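Trindel has been selling its two-arm tabletop kit since February, mostly to colleges and small labs. We spoke to the product lead at the company's workshop and asked what buyers get and what they still have to do themselves.

"You get the two arms, the table, the cameras and a set of tagged blocks," she said. "People ask if they can bring their own arms. At the moment, no."

Setup was the main complaint in the first batch. The printed guide ran to 60 pages and many customers skipped it. The company has cut it to 40 and moved calibration to the front.

"The marker sheet goes down first, flat on the table, and you leave it alone until the software says it has all four markers," she said. "If you nudge it halfway through, start over. Support gets that call a lot."
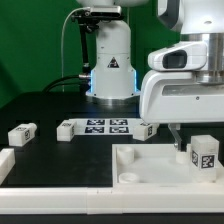

The tags on the blocks work the same way, she said. Each one tells the software which block it is and how it is turned, so a beginner can get a pick task going without training anything. The software, called Plirura, comes with 200 short exercises. Most of them are sorting and placing into a tray.

We asked about wear. She said the company runs a gripper through 2000 closes before it ships – "and we still replace a few fingers under warranty."

Shipping outside the country is slow. A second version, Zirard, will use the same table and blocks, and current owners will be able to swap the arms over. She would not give a price for it yet.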